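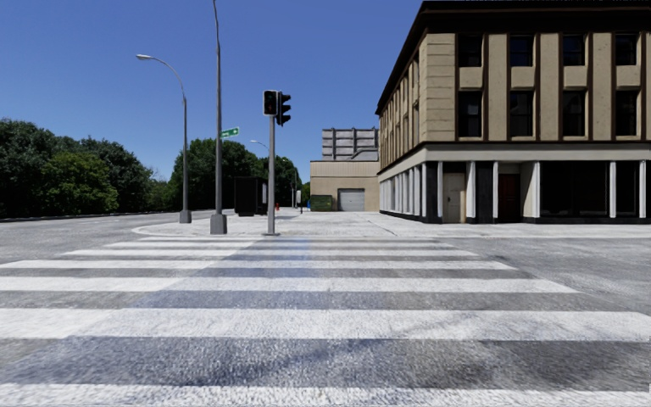
Crossing at the signal corner, simulated, from the start pose. Lens on the short head is dark.

Thread: Crossing rules for sidewalk delivery bots — when is "no signal" a stop?

curbcut_dana
We're rewriting the crossing section of our operating rules before the July review and I want opinions from people who run these things. The corner at the top is one of the set we use for regression. Striped crosswalk, two signal heads on one pole, no traffic, no pedestrians.

The current rule says, "The robot shall not enter the crosswalk without a confirmed walk indication." Plain enough. The trouble is the next line, which says the robot may treat the crossing as unsignalized if no indication is detected for 29 seconds. I want to strike that second line completely. My coworker wants to keep it. What do the rest of you do?

oldrelay
Strike it. A dark head is not the same as no head. If your map says there's a signal there and the robot can't read it, the robot has a fault or the intersection does. Either way it waits and calls in.

pm_tolliver
I'm the coworker. The reason the line exists is that we had robots sitting at corners all day. In the last full regression we ran 594 crossings and 108 ended in a hold for "indication not confirmed." You can't staff remote operators for that rate.

oldrelay
Then your detector needs work. Don't write the rule around it.

pm_tolliver
Some of those are detector misses, sure. Some are sim assets where the head never lights at all. I don't want the rule to assume one cause.

stripe_and_curb
Different angle. I did pedestrian signal maintenance for a county before I moved over to robots. When a head goes dark, people on foot look both ways and go. Drivers in a lot of places are supposed to treat a dark signal as a stop, but plenty of them roll right through. A person can make eye contact with the driver. Your robot is knee high and the driver may not see it. I would not let it go on its own, timer or no timer.

Also, which head is your robot reading? The short one faces you and the three-lamp unit is turned partly sideways. If the rule just says "walk indication" somebody is going to code it to infer walk from the vehicle signal. We had a contractor do exactly that.

curbcut_dana
Good catch. The rule doesn't say. I'll add that only the pedestrian head counts and vehicle signals can't be used to infer it.

othmane_f
Othmane Fahmy here, I keep the crossing checklist for the Drernau pilot. We split it in three and it has held up:

1. Signal mapped, indication confirmed: cross.
2. Signal mapped, indication not confirmed: hold behind the curb, request an operator at 11 seconds. Operator may release, robot may not release itself.
3. No signal mapped, no signal seen: unsignalized procedure, full gap check both directions.

If the map says no signal but the camera finds one, it goes to case 2 and the map gets a ticket.

pm_tolliver
What does your operator look at before a release? If it's the same camera that couldn't read the head, I don't see what you gain.

othmane_f
Fair question. They get all the cameras and have to pan both approaches before the release button is live. They log a reason. Sometimes they just turn the robot around and take another corner.

pm_tolliver
OK, that's better than what I pictured. It still costs people.

lendico_hw
We use the Lendico stack with something close to Othmane's list. One thing I'd add is where the robot waits. "At the crosswalk" is too loose. We had units stopping with their front wheels on the first bar, and that puts them in the road. Our text now says no part of the robot past the curb line until released.

curbcut_dana
Our start pose would fail that. It's looking down at the stripes from the road side, with the corner sidewalk beyond them. I need to move it back or label the run as mid-crossing.

oldrelay
Label it and keep it. You need a rule for mid-crossing too. What does it do if it loses the indication halfway?

curbcut_dana
Finish the crossing at normal speed unless the path is blocked. No stopping in the lane, no reversing.

stripe_and_curb
Agree on finishing. I'd want "blocked" defined though. A turning car that is only creeping should count.

pm_tolliver
I can live with Othmane's case 2 if we get operator release time reported separately from hold time. Right now they're lumped together and it makes everything look like a detector problem.

oldrelay
Still think 108 is a detector problem.

pm_tolliver
Noted.

curbcut_dana
Draft wording, pick at it: "Where a pedestrian signal is mapped or detected, the robot shall hold fully behind the curb line until a walk indication is confirmed from the pedestrian head or an operator releases it. Elapsed time alone is not grounds to cross." The 29-second line is gone. I'll post the mid-crossing part once I have a definition of blocked.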